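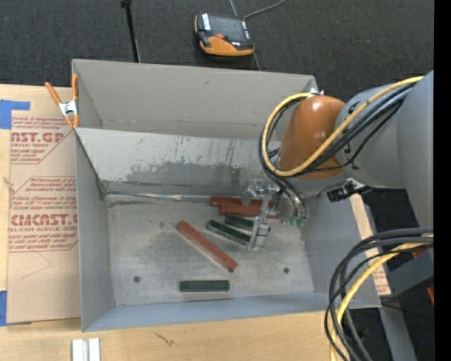

3.2 Le bac et ses traces d'usage

Il nous a semblé utile de nous attarder un peu sur le bac lui-même, ce contenant gris que l'on pose sur la table et que l'on oublie presque aussitôt, alors qu'il porte sur ses parois une bonne part de l'histoire de l'atelier Agudelo. La figure 4 montre un état de rangement assez courant : six blocs, trois brun-rouge et trois vert foncé, reposent sur un fond métallique clair, taché et usé par endroits.

Figure 4. Bac ouvert et blocs de deux couleurs. On remarque la large zone éraflée du panneau incliné.

Ce panneau incliné nous a longuement retenus. L'éraflure, plus sombre que le reste, aux bords irréguliers, en occupe le milieu bas et la droite, et de fines rayures courent au-dessus (le haut panneau du fond, lui, est resté lisse et mat). Sur les 27 bacs du fonds Kostmont que nous avons pu examiner, la pente est presque toujours la partie la plus marquée, et nous y voyons volontiers l'effet de gestes répétés, de blocs lâchés un peu vite puis repris.

La disposition des blocs mérite, elle aussi, quelques mots. Un vert se tient à l'écart, près de la paroi avant, tandis que les autres se rapprochent du centre et du bord arrière, sans que les couleurs soient vraiment séparées ; nous parlerons dans la suite de rangement « en voisinage ».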